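Home Shop Kitchen & Table Storage Sale Contact
Search products... Go

Slatted wooden box, small - dark stain

Back in stock at Mumis. Small rectangular box, slatted sides, stained dark. Good for chopsticks, spatulas, tea bags, whatever rolls around in your drawer. We sold out in January so if you want one don't leave it too long.

Price: $30 each, or take 2 and postage is on us.

Made for us by Danzer. Stain colour varies from box to box, some come out closer to black. Can't pick, sorry - you get what's on top of the pile. Weight packed 600 g.

Care: wipe with a damp cloth, dry straight away. Not for the dishwasher. A bit of food-safe oil every few months if it starts looking grey. Don't leave it sitting in a wet sink, slats will swell and then you'll be emailing me.

Goes with: chopsticks (plain wood, sold loose), flat wooden planks for dividing it up, small fry pan with the yellow handle. The planks just slot in upright, no glue. Trim with a fine saw if yours is tight, sand the cut edge.

Fits on the bench next to the kettle and rice cooker without hogging the space. Also fine on the floor if you cook and eat down low like we do at my mum's.

Orders in before 4 pm go out same day. Pickup OK too, just ring frist. Returns fine if unused, you pay the post back. Any questions ask for Lihua Liao, she does the packing and knows the stock better then I do.

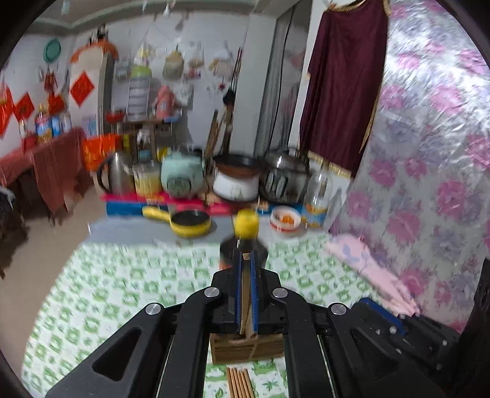
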